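How do I number podcast episodes after merging two feeds?

Posted March 5, 2022 by Hollcombe
6 comments – 2 shares

I run a blog with a companion podcast. Until last year there were two shows on two hosts, and I have now moved both into one feed. Both used plain episode numbers starting at 1, so I have duplicates all the way up. The show notes are WordPress posts with the number in the slug. Do I renumber everything, or leave the old ones alone and start fresh?

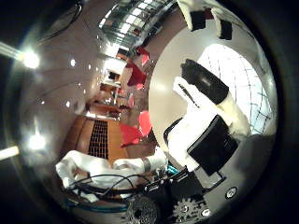
Category: Podcasting / Feeds and Hosting

I would like this settled before the April episodes go out. Renumbering means changing slugs, and I don't want to lose links from other blogs. 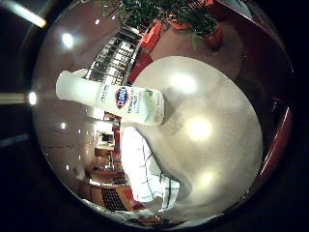 Vol. 2, No. 5

That is how my older show labeled its notes for a while, so some posts carry a volume and number in the title and no episode number at all.

Renato Echeverría

Leave the slugs alone. The episode number in the feed is a separate tag (itunes:episode) and does not have to match the URL. Put the second show in as season 2 using itunes:season, and the duplicates stop being duplicates. Do not touch the guid on any item. If a guid changes, most apps treat the episode as new and may download it again for every subscriber.

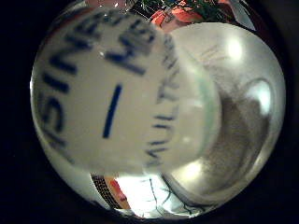
If you have to change slugs anyway

Set a 301 from each old address to the new one, and test a few by hand before you resubmit the sitemap. I did this for about 500 posts on Vademano and the redirect file was the slow part – export the old slugs first.

Sultov

just delete the numbers, no one reads them

Xolani Joubert

Removing numbers from titles is fine, but keep them in the tags. Serial shows need them for sorting.

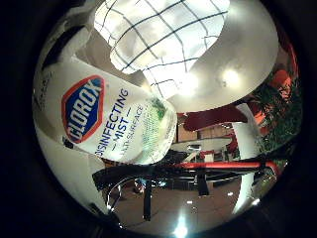 Also check that the old host still serves its own redirect to the new feed. Some drop it when the account is closed, and any app still polling that address stops getting episodes.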